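Household Practice, Unit 4: Small Ovens and Toaster Ovens
Course handout, Kershaw Evening School

Read before class. Bring your notes from Unit 3, especially the page on measuring counter space.

1. What the boxes promise

Small ovens are sold on speed, low running costs and the idea that they can replace the big oven. You should doubt all of it until you have tried it in your own kitchen. "Ready in minutes" leaves out the preheating. "Family size" says nothing about whose family. The sales leaflet for the Dotholm countertop model, which we will pass around, shows a whole chicken with four side dishes, and I would like to see the tray they used.

I am not against these ovens. I own one and use it most mornings. I do think people buy them for a kind of cooking they end up doing twice.

2. Inside space and outside space

A capacity figure tells you the volume of an empty box. It does not tell you how tall a thing can be and still clear the top, or how much of the floor is taken up by the curve at the back. Two ovens with the same figure can behave very differently with a loaf pan.

Measure these before you believe anything printed:
- rack to ceiling, with the rack in its lowest slot
- usable width, wall to wall, at the narrowest point
- depth with the door shut, which may be less than you think if the handle of your pan sticks out

In the last course we measured the Dotholm and the Minar. The Minar has the larger number on its box and took the smaller pan. Nearly 11 inches of width sounds generous until you try a 9 by 13 dish and find it will only go in sideways, or won't go in.

3. Food on the bare rack

There is a popular piece of advice that says vegetables should go straight on the wire so that air can reach them from underneath. It is half right. Large, firm pieces sit well enough on the wires. Small ones fall through, soft ones sag between the rods as they cook, and anything that leaks will leak onto the floor of the oven, where you will smell it for a week.

Size and shape matter more than the recipe does. A rounded piece touches the wires in very few places and may roll when you slide the rack. A long piece wants to lie across the rods. If it lies along them, it finds the gap.

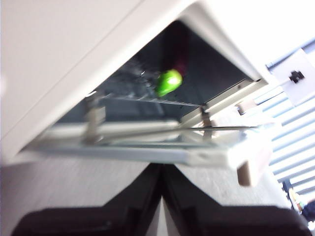 4. Looking in properly

Most people judge the inside of a small oven from standing height, with the door half open. Dark walls hide a great deal. A green pepper shows up against them and a dark red one nearly vanishes, so color is a poor guide to how far along your food is unless you have a decent light.

Bend down. Look up at the ceiling of the cavity as well as the back. Hazy patches on the walls might be grease, old cleaner or plain reflection, and you can't tell which from a distance. Wait until the oven is cold and unplugged, then wipe a small area with a damp white cloth and see what comes off.

5. Cleaning claims

"Easy-clean lining" has no agreed meaning that I have been able to find. Treat it as decoration. Warm water, dish soap and a soft sponge will deal with most of what ends up in there if you do it often. The Flukby paste that several students swore by last August did no better on our test rack than soap did, and it cost more and left a film.

Pull the rack out completely to wash it. Check that it goes back in the right way up. Some have a stop at the back and some don't.

White housings show fingerprints less than steel, in my view, but they yellow near the vents. I have heard this denied in shops.

6. Exercise for next time

Pick one claim from the packaging or manual of any small oven you can get at. Write it out word for word. Then write down how you would test it in a home kitchen with nothing but a ruler, a timer and ordinary food. Do the test if you can. Half a page is enough, and a claim that holds up is as welcome as one that falls apart.

If you have no oven at home, the Minar in Room 73 is free until 9 in the evening. Leave the rack in its lowest slot and the door open when you finish.

Reading: course packet, pages 88 onward. Skip the section on microwaves, it is out of date.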